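Kadamia Household Robotics Programme
Frequently asked questions
Last revised 8 Dec 2021

Can a robot tidy a kitchen yet?
Not as a whole job. Single steps, such as lifting a packet or placing a cup on a shelf, can be done in many cases. Joining those steps together in a home that changes from day to day remains a matter for research.

Why does the programme work with such simple tasks?
Small items in containers are found in every kitchen and on most packing benches. They also present real difficulty. Clear plastic is hard for a camera to pick out against a worktop, and a shiny wrapper changes in appearance as the light moves.

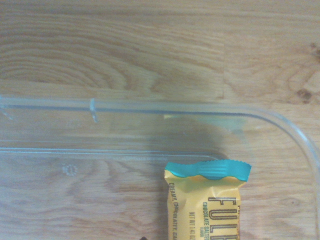

Wrapped snack bar in a clear plastic tray, close view.

How many attempts have been recorded?
The register held 3,197 attempts when this page was revised. Of these, 2,417 were carried out on kitchen worktops and the remainder on the packing bench at Karness. Attempts stopped by staff are included in the total.

What counts as a success?
The item must be lifted clear of its container and set down in the agreed place without damage. An item that is dropped and picked up again is entered as a failure. Under this rule 2,062 attempts have been accepted.

Is the worktop cleared beforehand?
No. Jars, tubs and mugs may be left where a household would keep them. 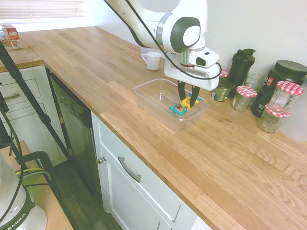

Clearing everything away would make the results look better than they are, and they would be of little use to anyone deciding whether to buy such equipment. The Ganex trial in June followed the same rule.

Are these machines faster than a person?
No. For nearly all household chores a person is quicker, and we expect this to remain so for some years. Shop-floor work with one item in a fixed position is a different matter and is covered in the Ivanov report.

Can I buy a system from Kadamia?
The programme does not sell or lease equipment. Enquiries about suppliers cannot be answered.

May schools and colleges use the results?
Yes, for teaching purposes, provided that the programme is named as the source. Requests should be made in writing.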